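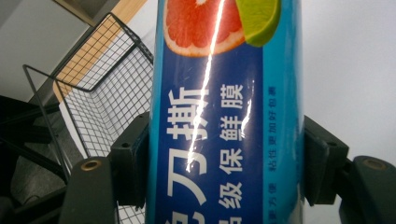 Can I swap the finger pads on the Monden hand-held gripper without recalibrating the jaw opening?

You'll need to recalibrate after any pad swap. New pads change the point where the jaws meet, so the old zero no longer applies. Run the jaw calibration in Skusix before recording anything you plan to keep.

Bromeck Support, kitchen goods pilot
Subject: Jaw width drifting on Monden hand unit, shiny packages
Status: Closed
Month opened: November

Customer, 9:10 am

Good morning, and thank you again for the help with the licence last time, it was very much appreciated. We're a small outfit trying the Monden kit to see whether we'd like to buy a second one, and on the whole we are enjoying it a great deal. The trouble is with the jaw width. When I close the fingers on nothing, Skusix should show zero and it shows 2 mm, sometimes 3. When I close them on a 50 mm test block it reads too wide by the same amount. We've been doing household goods this week (jars, tins, rolls of cling film, that sort of thing) and the rolls are where I first noticed it, as I'd expected the same roll to give the same number each time I picked it up!

We put on the spare pads just before all this began. I'm sorry if that turns out to be the whole answer, but I did run the calibration afterwards, so I don't think it can be quite that simple.

Bromeck Support, 9:45 am

Good morning to you, and please don't apologise, it's a very sensible thing to mention. You're right that a calibration should have taken care of a steady offset. An offset that moves between 2 and 3 mm makes me wonder whether a pad is shifting a little under load. Could you try these for me, whenever you have a quiet moment?

Power the hand unit off and open the jaws fully.
Hold each finger by its base and try gently to rock the pad with your thumb.
Check the screws that go into the threaded inserts. They should be snug, and the pad should sit flat with no gap along its back edge.
Send the Skusix log from your last session. It's under Help, then Save Log, and the file is usually quite small.

Customer, 11:20 am

Log attached. The left pad does rock! It's only a hair, and I had to do it a few times before I believed it, but there is a gap at the back that you could slide a piece of paper into. The right one is solid as anything. I tightened the left screws and the gap got smaller without closing up altogether, and I didn't like to force it.

I should say that the spare pads came from Sönmez and weren't in the original Monden box. They were listed as a match for this model and they look the same to me, the same dark green and everything.

Bromeck Support, 11:50 am

Thank you, you were wise to stop there. The inserts can be pulled out of the pad with a hard turn, and then it's a new pad and a bit of bad language.

Sönmez pads are fine to use, and plenty of our customers do, but the screws in their packet are a touch longer than ours. If one of theirs reaches the bottom of the hole before the pad is tight, you'd get just the gap you describe. Do you still have the screws that came off with the old pads?

Customer, 1:35 pm

I do, in a jam jar lid on the windowsill, where all the important parts live. Swapped them over on both sides, and the left pad now sits flat. It hasn't got any rock in it that I can feel. I've recalibrated twice for good measure.

Closed on nothing: 0. Closed on the 50 mm block: 50. I then picked up one of the cling film rolls 10 times and got the same width every time, so I'm a good deal happier than I was at breakfast.

One more question while I have you. We have 80 recordings made with the loose pad. Are they a loss? It would be a pity, some of them were rather tidy.

Bromeck Support, 2:15 pm

Lovely news! The video and the hand path in those recordings aren't touched by the pad, so you can keep them. The width column is the part I wouldn't trust. I'd tag all 80 as "width unchecked" in Skusix and leave them out of anything that depends on the opening. Your licence covers 2000 recordings, so there's plenty of room to redo the ones you liked.

I've also asked for a line about screw length to go on the spare pads page, and I'll put a second set of our own screws in the post for you, in case the jam jar lid has an accident.

Customer, 2:40 pm

That's very kind of you. Tagged and done. Please go ahead and close this one, and I'll write again about the second kit once we've seen the budget.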